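Section 4. Preparing the Fledano Hand-Held Gripper for Recording

4.1 Before You Begin

This section applies to the Fledano hand-held gripper supplied by Gorkard with the standard demonstration kit. It covers the finger pads, the camera check and the first recording. Installation of the Akard desktop software is described in Section 3 and must be completed first.

The operator should have the following items at hand:

Fledano gripper, with wrist strap
Data cable, 3 m
Pad brush and lint roller
Hex key from the accessory pouch
Calibration card

CAUTION: Keep fingers, hair and loose sleeves away from the jaws whenever the trigger is unlocked.

4.2 Checking the Finger Pads

1. Set the trigger lock to the closed position and disconnect the data cable.
2. Examine the gripping face of each pad. Light-colored lint shows readily on dark pads and should be removed before each session.
3. Brush each pad from the base toward the tip. Do not use water, alcohol or solvent cleaners.
4. Confirm that both pads sit squarely on their carriers. If a pad moves under light thumb pressure, tighten its screws with the hex key until they are snug.
5. Replace the pads as a pair. The replacement set is listed in the parts table under number 211.

NOTE: Slight flattening of the pad surface is normal during the first 50 recordings and does not affect performance.

4.3 Checking the Camera View

1. Connect the data cable and start the Akard software. Select Devices, then Live View.
2. Stand at the work table and hold the gripper level, with the jaws fully open and directed across the table top. 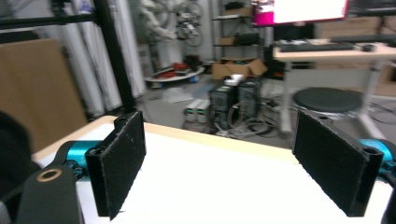
3. Compare the position of the two fingers in Live View. They should appear on opposite sides, with a clear gap between them through which the work surface can be seen.
4. If one finger covers the gap, loosen the camera mount, turn it in small steps and tighten it again.
5. Close the jaws slowly. The pads should meet without one sliding past the other.
6. Place the calibration card flat on the table, select Calibrate and hold the gripper still until the message "View accepted" is displayed.

CAUTION: Do not look directly into the indicator light on the camera housing while calibration is in progress.

4.4 Making the First Recording

1. Place one small, rigid object on the table within easy reach.
2. Select New Session and enter the operator's name.
3. Press the record button once. A short tone confirms that recording has started.
4. Pick up the object, move it a short distance and set it down. Use a steady pace and avoid sudden turns of the wrist.
5. Press the record button again. Wait for the second tone before lowering the gripper.
6. Review the recording. Delete it if the object left the view during the grasp.

NOTE: A session folder holds a maximum of 1,325 recordings. The software opens a new folder when this limit is reached.

4.5 Service

Damaged jaws, bent carriers and faulty camera mounts are to be returned to the Tarawneh service center. The operator must not open the camera housing. Requests should be addressed to Zoila Palomino, Customer Service, and should state the serial number printed on the underside of the handle. Units received on a Sunday are logged the next working day.

Continue to Section 5, Transferring Recordings.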